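By February the heating at Hollus had given up pretending, and Ashley Cheetham wore her good coat all through the open day, buttoned to the chin, with the visitor's sticker on the lapel where her mother used to wear a brooch. She had come on the bus from Wilgate, which took the long way past the reservoir, and she had brought a tin of shortbread for her granddaughter's colleagues, not knowing how many there were or whether they were the sort who ate.

Inis met her at the door and kissed her on both cheeks and took the tin. Inis was twenty-six and had her grandfather's ears, poor love, and his habit of walking a little ahead of you while talking back over her shoulder.

"We were hoping for 300," she said, "and the girl on the desk says we've had over 400 already, so you'll have to be patient, Gran. Mr. Hrnčiar is doing the talking. He's nervous, so laugh if he makes a joke."

They went down a corridor that smelled of floor polish and wet umbrellas, and through a double door, and there was the kitchen table Inis had been telling her about on the telephone since Thanksgiving.

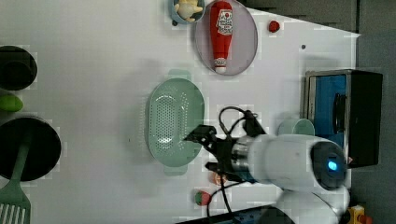
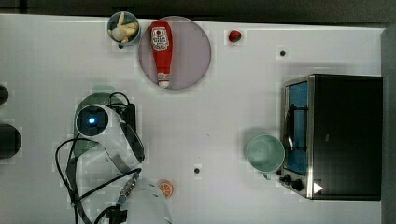 Ashley had been a school cook for most of her working life, and she had never been able to stand in front of another person's kitchen without wanting to put it right. Mr. Hrnčiar was explaining something about patience and practice – he had a lovely low voice, like a man reading the shipping news – and she did try to listen. But there was the ketchup, lying down on a plate like somebody taking a nap after lunch, and she could not get past it. In her kitchen the ketchup stood up. She had told 700 children a day that the ketchup stood up, and some of them were grandparents now themselves and probably still heard her saying it.

"Does it know that's wrong?" she asked, louder than she meant to, and several people turned around.

Mr. Hrnčiar stopped. He looked at the bottle, and then at her, and then he took off his glasses and wiped them on his sweater.

"It knows what we show it," he said. "What would you show it?"

Well, nobody had asked her that in years. She said she would start with the dishes, because you always start with the dishes, and that a new girl on her first morning was never given anything hot or sharp. You let her carry things from one place to another until her hands stopped worrying. And you stood near her, she said, but you didn't hover.

Inis had gone pink to the tips of those ears. Mr. Hrnčiar was writing on the back of a program, and he asked her to say the last part again – the part about standing near – so she did, and then somebody fetched her a chair and a cup of tea, and the shortbread came out, and she undid the top button of her coat.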